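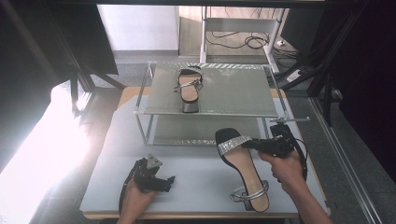

Shoes and small shelves, our winter gallery

Welcome to the gallery page of Ular, a small shop for second-hand evening shoes. My name is Anas Twal and I write these pages myself, so please forgive me if a sentence stands a little crooked. English is my third language, but shoes I know quite well.

Many customers write to us and ask how they should keep their party shoes at home between one wedding and the next. I have made this page for them. It is about the sandals, and also about the rack on which they can stand.

The evening sandals
A black pair with a thin high heel and a wide strap of silver rhinestones over the toes. There is also a narrow silver strap with a loop near the back. The footbed is tan, which I like very much, as the black then looks softer.

The rack
Two levels, made of clear acrylic and metal, with a frosted shelf on top and four thin silver legs. It is light to look at and it does not steal attention from the shoes. You can put it on a table or inside a wardrobe, if the wardrobe is deep enough.

How to place them
I prefer the toe to the back and the heel to the front edge. Some people find this strange, because in shop windows it is usually the opposite. At home it is practical: you take the shoe by the heel part and you do not touch the stones.

The stones
Before you put the sandals away, look slowly along the strap under a good lamp. If one stone is missing, write to us before you buy glue. We keep a box with 320 loose stones in different sizes, and often we find one that fits. Please do not use the strong glue from the kitchen drawer. It makes a white mark around the stone and I can't remove it.

The footbed
A tan footbed shows every dark spot. A soft cloth, a little water and mild soap are enough. Let it dry for one night away from the radiator, and only then put the sandal back on the shelf.

The heel
A thin heel needs a new tip from time to time. We change both tips for 8 pounds, while you wait if it is a quiet day. Tips of the brand Staris we do not have any more. The Wakden ones are a bit harder and they make more noise on a stone floor, but they last.

Prices and visits
Evening pairs cost between 30 and 50 pounds. We do not send single shoes for trying at home, I am sorry, we had bad experiences with this. You are welcome to come and try everything in the shop, and you may bring your dress with you. There is a mirror and a long carpet for walking.

The next gallery will come in April, with flat summer sandals and two pairs of Sjögren clogs which I am still cleaning. If you have shoes that you would like to sell, send me a few words about the size and the condition, and I will answer in the same week.

Page updated February 11, 2019 | Contact: Anas Twal | © Ular | Back to top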